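How to test your reaction time at home (and get numbers you can trust)

Print this page | E-mail this page to a friend

Last updated 2022-08-27

I started testing my own reactions when I was playing club badminton at Bredness and kept losing the first two shots of every rally. My coach at the time said I was "late", and I wanted to know how late, and whether it was my eyes or my feet. You can get a pretty decent answer at home with a ruler, a phone and a mate who doesn't mind dropping things for half an hour.

What you'll need

A 30 centimetre ruler (plastic is fine), a chair with a table beside it, a notebook, and a phone or laptop for the second part. I use the Hiltar timer app, but any simple tap-when-it-changes-colour program will do the job.

Part one: the ruler drop

Sit down with your forearm resting on the table and your hand hanging over the edge. Thumb and finger open, a couple of centimetres apart. Your mate holds the ruler at the top so the zero mark sits level with your thumb, then lets go without warning. Catch it and read the number just above your thumb.

Do five practice drops and throw them away. Then do ten real ones and write down every single one, even the shockers. I used to skip the ones I fumbled and my scores looked brilliant, and of course they were rubbish!

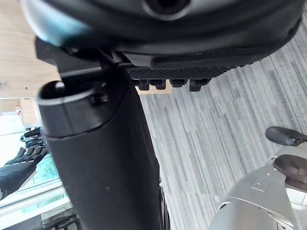

Which hand should I use for the ruler drop?
Start with the hand you play with, then do a separate set with the other one and keep the two lists apart.

To turn distance into time, a catch at 20 centimetres works out to 202 milliseconds, and a catch at 15 is 175. There are plenty of conversion charts around if you don't fancy doing the square roots (I don't). Take the middle value of your ten and leave the average alone, as one daydream can drag an average a long way.

Part two: the screen test

Now the tapping bit. Set the delay to random, with the longest wait at 2000 milliseconds. If the delay is always the same you'll start guessing the beat, and then you're testing your rhythm. Anything that comes up as a false start, write an F beside it and carry on.

My first proper session gave me a middle score of 269 milliseconds, and I was a bit crushed, to be fair. Then I tried the same test on my old laptop and it was slower again, so some of it was the gear. Screens and touchpads all add their own lag. Pick one device and stick with it for good, or you'll be comparing apples with toasters.
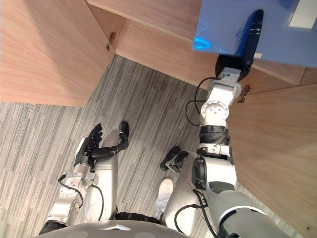
After that I moved on to choice reactions, where you get two signals and have to pick the right response. Left colour, left thumb. Right colour, right thumb. This is much closer to what happens on court, because you're hardly ever waiting for just one thing. Expect it to be slower, and don't panic if you see the odd one up near 600 when your brain gets itself in a knot.

Part three: get your feet involved

Put two strips of masking tape on the floor, one step to either side of where you're standing. Your mate points left or right and you get a foot to the tape as fast as you can. Film it from the front on your phone in slow motion, then count the frames between the point and your foot leaving the ground. Divide by the frame rate and you've got your time.

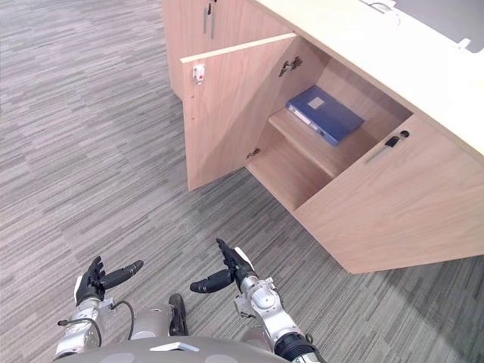
Low cabinet, striped carpet.

I do eight reps, rest for two minutes, then another eight. Wear the shoes you compete in. Socks on floorboards is a good way to learn about your hip, and I speak from experience.

Part four: keeping a log

I write down the date, the time of day, how I slept, whether I'd had coffee, and the middle score for each test. I used the Janjua training diary for a while and liked the big squares, but a school exercise book is just as good. Test every second week at the same hour. In June I was testing every day and all I saw was noise, plus I got heartily sick of the ruler.

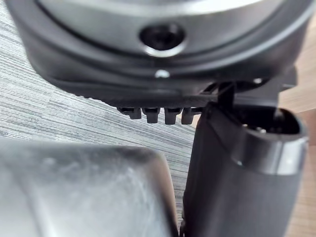 How long before I see a change?
Give it six to eight weeks of regular practice, and look at the choice and footwork scores first, where there's usually more room to move than in the simple tap.

A warm-up makes a difference too. Five minutes of skipping before I test and I'm a bit quicker across the board, so now I always do it, or the log makes no sense. Same goes for lighting. I moved my chair away from the window after one glary afternoon when I couldn't tell the green from the grey.

If you want to go further, the Gremska drill cards have some nice partner exercises where you read a shoulder or a hip and move before the ball does. I'll write those up on their own page once I've tried the whole set.

Print this page | E-mail this page to a friend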